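Skamance Cell Planning Package
Sold by Proltton, Flumosdale office
Price list valid from 19th February

The Skamance package is for shops and labs that want to lay out a single-arm work cell before they order hardware. We build a simulated version of your room with the arm, gripper, table and parts in it, and you get a parts list with prices at the end.

What you receive
Simulated cell, one arm and one two-finger gripper
Reach check for up to 50 pick positions
Budget sheet with separate lines for arm, gripper, mounting and cabling
3 layout revisions

Pricing
Base package: $1000
Extra layout revision: $388 each
The arm and gripper are quoted separately.

Before you order
Send us a floor plan with ceiling heights, including any sloped walls. Tell us the size and weight of the largest part. Gripper opening is the item customers most often get wrong in their budgets, and changing to a wider gripper later usually means new fingertips and a new mounting plate too.
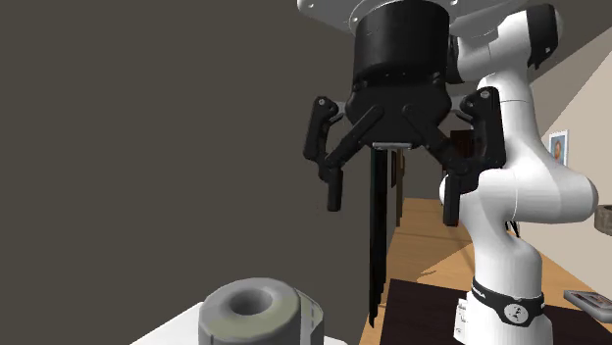
Leave money for the table. A base that sits on one surface while the parts sit on another needs both heights fixed early, and we can't finish the reach check without them.

Orders placed in December are scheduled after the new year. Sabatier layout files are accepted. Questions about quotes go to Ruth Hollis in the Flumosdale office.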